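### 3.2 Workshop Build and Handover Trials

The cell was assembled in a shared workshop in Joltcombe, on a bench also used for other projects. Two arms face each other across a white tabletop, each fitted with a parallel-jaw gripper. Control software (Rurik) runs on a single desktop machine and sends joint targets to both arms over a wired link. Tarar wrote the first version of the calibration routine; the version used in this paper was frozen in September.

We recorded 552 trials with lightweight household items. Of these, 124 used a plastic cup, which proved the hardest item to pass between arms. A tilted cup presents a narrow rim to the receiving gripper, and small errors in wrist angle move the rim out of reach. The cup trials were therefore run at reduced speed, with the receiving arm held open until the giving arm had stopped. Figure 4 shows both arms over the tabletop, the right gripper holding the cup and the left gripper open.
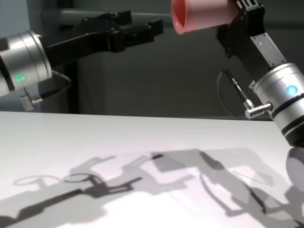
**Figure 4.** Left and right arms with a pink cup held on its side.

Of the cup trials, 98 ended in a completed transfer. In the remaining cases the cup was dropped or the receiving jaws closed beside the rim. Cable routing also limited the usable range of the last joint, and we restricted its travel in software before the final set. The effect of this limit on cycle time is treated in Section 4.1.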